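# Chapter 4: Where Things Go

Ask a group of adults to sort a drawer of cutlery and you will have knives, forks and spoons in under a minute. Ask the same group to sort what is in the drawer beneath it, the one with the dead batteries and the birthday candles and the key to a house somebody sold, and you will have an argument. The second drawer is the subject of this chapter.

Sorting is one of those mental activities that looks like nothing until it goes wrong. You did a good deal of it before breakfast this morning. You decided that the milk was still milk and had not yet crossed over into something else. You decided that one shirt was clean, one was dirty, and one belonged to that third class which lives on the back of a chair and which no researcher has ever properly named. None of this felt like thinking. It was, and a fair amount of it was better thinking than you will do in your afternoon seminar.

In Chapter 3 we looked at how people recognize single objects. Here we turn to how they put objects together: what counts as a kind, who gets to say so, and why a child who happily groups a cow with a bucket of milk will, a few years later, insist that the cow goes with the horse and look at you with pity for suggesting otherwise.

## 4.1 The trouble with "toys"

Consider a word you have used all your life without difficulty. *Toy* seems to be a perfectly good category. Parents use it, stores use it, and customs forms use it. Now try to say what all toys have in common. They are for playing with, you might begin, but so is a piano. They are for children, but the model train in your uncle's basement would like a word, and so would your uncle. They are small, except for the ones that block the hallway.

The old view of categories, the one you probably absorbed in school, holds that a kind of thing is defined by a list of features. Anything with all the features is in, and anything missing one is out. We will call this the **checklist view**. It works beautifully for triangles. It works rather well for bachelors, provided you don't ask about popes. For most of what is in your home it works about as well as the lid on the second drawer would, if drawers had lids.

What people seem to carry around instead is a sense of the good example. A ball is a very good toy. So is a stuffed bear. A deck of cards is a middling toy, and a kitchen spoon is a poor one until you hand it to a one-year-old, at which point it becomes the only toy in the house. Membership comes in degrees, and the degrees shift with the company.
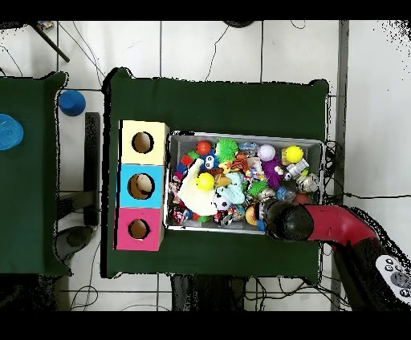 The shifting is what makes the matter interesting. In the study that gives this chapter its running case, Sosina Wolde and Abenezer Lencho asked 33 preschool teachers to divide a large mixed lot of playthings into groups "that make sense to you." They gave no other instruction, and they came to regret it. The teachers sorted by material, by size, by age of child, by how hard it would be to wash, and in one case by how much noise the thing would make in a car. Two teachers produced identical groups and gave completely different reasons for them. A third produced no groups at all and asked, reasonably enough, what the groups were for.

Hold on to that question. We will be coming back to it more often than you would like.

## 4.2 Three ways to split a pile

When people divide a collection without being told how, their choices tend to fall under a small number of headings. The headings overlap, and you will meet students who find this upsetting. You may be one of them.

**Sorting by look.** Things that share a color or a shape go together. This is quick, and it requires no knowledge of the things at all, which is why it is popular with very young children and with people who arrange their bookshelves for visitors.

**Sorting by kind.** Animals go with animals and vehicles with vehicles. The sorter relies on some sense of what a thing *is*, whatever it may look like. A plush whale and a rubber whale have almost nothing in common to the hand, but most adults will put them side by side without noticing they have made a decision.

**Sorting by use.** Things go together when they take part in the same event. Soap goes with towel; dog goes with leash. Older textbooks treated this as a childish habit that sensible people outgrow. Then somebody thought to look at where sensible people keep their soap.

The old story had children marching through these in order, from look to use to kind, and graduating at the end with a proper respect for biology. The present evidence is messier. Saron Yilma's work with families in the town of Mesten suggests that children as young as three can sort in more than one way if the question is put well, and that adults slide back to sorting by look the moment they are tired. Yilma tested her adults at seven in the evening, after they had put their own children to bed. She reports that several of them asked to lie down.

> **Terms to know**
>
> *Basic level:* the level of naming people reach for first. You say "dog," and save "mammal" and "miniature schnauzer" for special occasions.
>
> *Cross-classification:* placing one item in two or more categories at once. A drum is an instrument, a cylinder, and a mistake to give as a gift.
>
> *Goal-derived category:* a group held together by a purpose alone, such as "things to save from a flood."

## 4.3 The last item

Every act of sorting ends the same way, with one object in the sorter's hand and nowhere to put it.

Kristýna Čierny calls this the **remainder problem**, and her account of it is the best thing written on the subject, partly because it is short. Her materials were plain. Each person got a tray of household items and a set of empty boxes, and was told to use as many boxes as they wished. Across 590 completed sorts, she was less interested in the tidy boxes than in the final one, where the leftovers had washed up. Almost everybody had such a box. Few would admit it. Asked to label it, people wrote *other*, or *useful*, or *small*, or *to deal with*. One person labeled the box with his wife's name.

Čierny's point is that the remainder is made by the sorting. No object is miscellaneous by nature. A corkscrew is miscellaneous in a toolbox and perfectly at home in a picnic basket. Change the scheme and the leftovers change with it, though their number has a depressing way of staying the same.

Institutions have this trouble on a grander scale. Libraries have a shelf for it. Governments have a department. The Abera Museum, whose catalog we will pick apart in Section 4.6, once had 976 objects filed under "Domestic, Various," among them a cradle, a cheese press, and a wooden leg. Cathal Conneely spent most of a winter refiling them and wrote a cheerful paper about it. By March he had the category down to a single entry, a flat iron object with a hole at one end. He then opened a new category for it, called "Domestic, Flat," into which his colleagues began to put things.

## 4.4 What labels do to us

So far we have spoken as though people see the world and then sort it. The traffic runs the other way too. Once a label exists, we begin to see the things under it as more alike than we did before, and the things outside it as more different.

You can try this on yourself. Think of two towns on either side of a state line, and two others the same distance apart within one state. Most people feel the first pair to be farther apart. The line is doing that. It weighs nothing and you cannot trip over it, but it has moved a town.

Labels also license guesses. Tell a four-year-old that an unfamiliar animal is a *fenia* and that this fenia sleeps standing up, and she will assume that the next fenia sleeps standing up as well, even if it looks quite different. Tell her instead that the second animal is a *seren*, and all bets are off, even if it looks almost the same. She has never heard either word before. She trusts that whoever made up the words knew what they were doing, and she will go on extending this courtesy until roughly middle school.

Adults keep more of that trust than they suppose. We will see in Section 4.7 how much of what we call expertise consists in having been handed good labels early, and how much of it consists in knowing when to ignore them.

## Before you read on

Find a drawer, shelf or bag that you have not tidied in some time. Empty it onto a flat surface and sort what you find, using as many groups as you like. Write down the name of each group before you put anything away.

Then sort the whole lot again with no group in common with the first attempt. Keep both lists, including the embarrassing group. You will need them for the exercises at the end of Section 4.5, and your instructor may ask you to trade with the person sitting next to you.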